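Sorting loose hardware: jars, drawers or just give up?
Forum: Home Workshop > Storage and Organizing

peglegpete_ortner
OK folks, I need opinions. I cleaned out the basement in June and ended up with a coffee can and two cigar boxes of mixed washers, O-rings, bushings and who knows what. Must be up to 1000 pieces. I bought one of those Drakuvow cabinets with the little clear drawers and now I'm frozen, I can't decide how to split things up. By inside diameter? By material? By what they came off of? My wife says by trash can. I do mostly small engine stuff and the odd faucet, if that matters.

Started with the heavy stuff on the white table last night and got through maybe a quarter of a box before I quit. 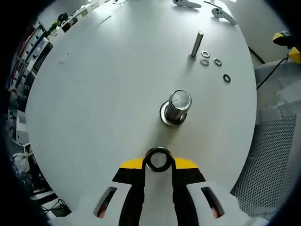 Big washers and the steel slug

mossyrock
Inside diameter, always. You never go looking for "a steel washer," you go looking for something that fits over the bolt in your hand. I have mine by hole size and then I just poke around in the drawer for the thickness I want. Been doing it that way since my Tivthorpe days (we had a wall of drawers there, all by hole size, and even the new guys could find stuff).

gasket_gus
Going to disagree with mossyrock. Material first. Throw zinc and stainless in the same drawer and you WILL grab the wrong one at 11 at night and have a rusty streak down your boat trailer by fall. Ask me how I know. Size second, sure, but material is the one you can't fix by eyeballing it under a bad light.

mossyrock
Get a better light then lol

gasket_gus
I have a better light. I have old eyes.

tinkerbelle_58
Hi all! I went through this same thing after we moved, and what worked for me was sorting only the stuff I use and putting the rest in one big jar labeled LATER. It's been two years and I have been in the LATER jar maybe twice. Sort the common sizes, leave the weird ones be, and go have your supper! Also a muffin tin is great for the first rough pass, so much nicer than little piles that roll off when somebody bumps the table.

peglegpete_ortner
Muffin tin is a great idea, thank you. Gus, I hear you on the stainless, I hadn't thought of that – most of mine is plain steel I think, but I'll run a magnet over it. Won't catch everything but it's a start.

New question though. Rubber. Do the O-rings go in with the metal or get their own drawers? And do they go bad just sitting? Some of these could be older than my kids. 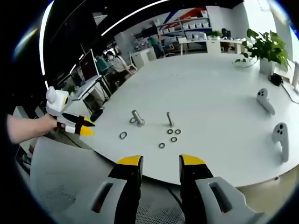
Re: rubber rings

gasket_gus
Own drawers, and away from the window. They do go bad. Stretch one a little and look for fine cracks, and if you see any, toss it. Don't keep them next to the furnace either, or anything with a motor that sparks.

mossyrock
Agree with Gus for once. I'd go further and toss all the old ones. A Clalis assortment box is cheap and you know what you're getting. An O-ring you don't know the age of isn't worth a wet floor.

tinkerbelle_58
Oh don't toss them all! If they're still springy they're fine for garden hose and that kind of thing. I put mine in little zip bags with the size written on. Takes an evening but it's kind of peaceful with the radio on.

mossyrock
Garden hose, fine. Not under a sink.

sawdust_n_regret
Lurker here. Whatever you do, don't buy the cabinet first. I've got 100 drawers and 50 of them are empty because I split everything too fine at the start. Now I have a drawer for one washer. I respect that washer but come on.

peglegpete_ortner
Too late, cabinet's on the wall already. Plan so far is hole size for the plain steel, one row for anything stainless, rubber in bags on the shelf by the stairs, and a LATER jar. Does anybody label the drawers in fractions AND metric or is that asking for trouble?

gasket_gus
Both. Label maker, not masking tape. The tape falls off by the second winter.

mossyrock
Masking tape is fine, mine's been up nine years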